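Nulberg Community Help > Simulation > Recording demos

My wrist view demos in the sim kitchen are a mess, do I start over?

Danica Petek
Joined in November

Hi all! First real post, so be gentle. I'm teaching a simulated arm to open and close things in a kitchen (cabinet doors mostly, a couple of drawers later if I live that long) and I'm doing it the plain old way, driving the arm myself with a handheld controller and saving every run so the policy can copy me. The simulator is Burkico, and the rooms come from the Bramora pack, the one with all the different walls and cabinets mixed together at random.

I've got 200 runs saved. Training went fine as far as the curves go, loss went down nicely, I was very pleased with myself for one evening. Then I let the thing drive and it goes more or less toward the cabinet, slows down, and just hangs there. Sometimes it wanders off to look at a wall and stays looking at it. I watched it do that for a whole cup of coffee.

So I went back and played my own runs from the wrist view, which I should have done first, I know. And wow. Half the time I can't tell where I am. The picture leans way over, the thing I'm supposed to be reaching for is off in a corner or gone, and there are long stretches where I'm obviously sitting there with my thumb off the stick deciding what to do next. I record from the wrist plus one fixed view off to the side. While driving I only ever look at the fixed one, it's so much easier.

What I'd like to know:

Is a leaning wrist picture a problem by itself? Should I be straightening it before training?

Do the pauses matter? They feel harmless, nothing is moving.

And do I throw out all 200 and start again, or is there something to save? I did them over two weekends and my wrists are still mad at me.

Edit: someone asked privately, I save at the same rate the whole way through, and the gripper open/close is saved as part of each step. The rooms change every run, the start pose doesn't.

Stetsiuk

start over. use more data. 200 is nothing, I wouldn't even look at the results before a couple thousand. also try a bigger network

Indrek Jaunzems

Please don't start over yet! I did precisely that last year, tossed everything in a fit of tidiness, recorded it all again and made the same mistakes the second time, only faster. Watch first, then cut, then record a small new batch. Let me go through your points, a bit out of order.

The pauses are what I'd bet on. You say nothing is moving so they feel harmless, but every one of those frames gets paired with "do nothing," and the policy sees an awful lot of them. If you tend to stop right before the cabinet to think about your approach (I do, everybody I've driven with does), then you've got a big pile of examples where the cabinet is near and the right answer is to sit still. And your arm goes near the cabinet and sits still. It learned what you showed it, poor thing.

What I do is run a little script over each run that finds any stretch where the arm and the fingers both hold still for longer than half a second or so and trims it down to a few steps. Careful with one thing: keep the still bit while the fingers are closing on a handle. The arm isn't moving there but the gripper is, and if your script only looks at the arm it'll happily snip out the grasp. I lost an afternoon to that one. Check a few runs by eye after you trim, particularly at the moment the grip changes.

The leaning picture: leave it alone. The view is attached to the hand, so when you roll the hand, the room rolls. When the policy is running it'll get the same kind of leaning picture, so you want it in the training set. If you straighten it for training you have to straighten it the same way when it drives, and for that you need to know the roll at every step, and then you've got black corners to deal with, and you've taken away a nice hint about how the hand is turned. I tried it. It got a little worse and my code got a lot uglier.

The thing I would look at is whether you roll for a reason. With my own early runs I'd twist the hand all over the place on the way to the door because the controller let me and I wasn't looking at the wrist view. Same door, same start, and I'd come in from a different twist every time. People will tell you variety is good, and it is, but that kind is just sloppy driving, and with only 200 runs the policy can't tell which part of it matters. Now I try to turn the hand to the angle I need early on and then hold it while I go in. Nobody's grading you on style, but dull driving trains better than fancy driving.

Now, driving from the side view. I'd change this before anything else, for the new batch. You steer using things you can see from over there and the wrist can't. You know where the handle is, the policy may be staring at tile. Put both views up while you drive and make the wrist one the big one. It's horrible for the first 13 runs or so and then it clicks. If you catch yourself thinking "where the heck am I," the policy has the same trouble, so back the hand up until you can see the target again, and then go in. Those back-up-and-look moves are worth gold later when it gets lost on its own.

Same for the start pose. You mentioned it never changes while the rooms do, and I'd nudge it a bit each run. Otherwise the first time it drifts somewhere you never put it, it has no idea how to get home. I also record a small share of runs that start in a bad spot on purpose, with the hand turned away from the cabinet or rolled too far, and then I just calmly fix it and finish the job. I had 21 of those in my last set and they did more for me than any other batch. Your "wanders off to look at a wall" business sounds exactly like a policy that has never been shown the way back from a wall.

One warning on those: start saving after the hand is already in the bad spot. If you save yourself driving into it, you're teaching it to do that too. Ask me how I know.

As for what to keep from your 200, I'd sort them by watching only the wrist view at double speed, side view covered up. Three piles. If I can follow it, keep. If I can follow it apart from one dumb stretch, trim. If I get lost and never get found again, out. It goes quickly once you stop feeling sorry for yourself. Then retrain on what's left before recording anything new, so you know what the cleanup did by itself.

About more data: Stetsiuk isn't wrong that more helps eventually, but a couple thousand runs with the same pauses in them will give you a very confident arm that hovers. I'd leave the network size alone too until the data is in shape, otherwise you're changing two things at once.

Last bit. In the Bramora rooms, don't worry about all the stuff on the walls. Windows, TVs, little pictures, whatever. I spent a while hiding them to make it "easier" and all I got was a policy that fell apart when they came back. Leave the clutter in. A good moment to practice recovering from, to my mind, is one like the view below from the wrist: rolled over, fingers open with nothing between them, aimed at the corner where the gray tile meets the red wall while the cabinet hangs way up on the left. Save from there, roll back, find the cabinet, go.
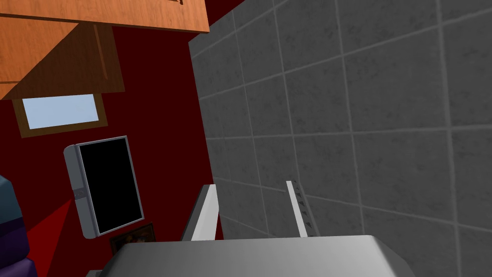

Danica Petek
Okay, trimming first, then. I ran a quick check on the pauses and my longest one is right before the handle, nearly every time, so that's embarrassing. Do you put the recovery runs in with the others when you train, or do you give them extra weight? And is it a problem if I take a different way back each time, or should I pick one and stick with it?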